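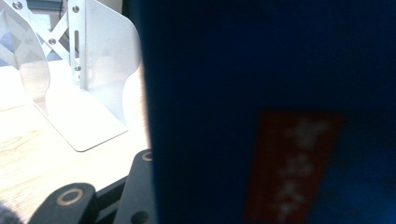
Ticket: Wall text and print order mismatch, Room 4
Project: Wemen (photography, touring exhibition)
Opened by: Abena Acheampong
Assigned to: Sorcha Keogh
Priority: high
Status: resolved

Reported
Proofs 4 and 6 of the Wemen series came back from the Grikness printer darker than the approved set. Shadow detail in the riverbank is gone on both. The remaining prints match. Same paper, same order, same operator.

Also, caption numbers on the wall plan do not follow the sequence the photographer signed off in April. The plan shows 13 captions, which is correct, but the last two are swapped.

Steps taken
1. Reopened both files in Skedari and compared them with the archived masters. Pixel dimensions are identical. Embedded profile is not: the masters carry Adobe RGB, the print copies carry no profile.
2. Checked the export preset. "Embed profile" was off. The other files were exported with an older preset that has it on.
3. Re-exported 4 and 6 with the profile embedded, 16-bit TIFF, no output sharpening.
4. Soft-proofed against the paper profile. Riverbank detail present down to the darkest stones.
5. Asked the printer for a test strip of each before committing to full size.

Comment, Sorcha Keogh, Wednesday 10:40
Test strips received. No. 6 matches the approved proof under the viewing lamp. No. 4 is still slightly heavy in the lower left. Lifted the shadows with a curve on a separate layer and sent a new file. Master not touched.

Comment, Abena Acheampong, Wednesday 14:15
Second strip of 4 approved. Please go ahead with both at full size. Can the captions be fixed on the same ticket? The Sepúlveda gallery needs the plan before hanging starts.

Comment, Sorcha Keogh, Wednesday 15:05
Yes. Captions 12 and 13 switched back on the plan and in the handout. The handout run is 200 copies and had not gone to press. Replacement PDF is in the shared folder, old one removed.

Cause
Export preset saved without the color profile option. Caption error came from sorting the list by file name, where the last two frames are out of shooting order.

Follow-up
Old preset restored and locked. Faulty preset deleted. Sort the caption list by sequence number only. Reopen this ticket if the full-size print of 4 differs from the strip.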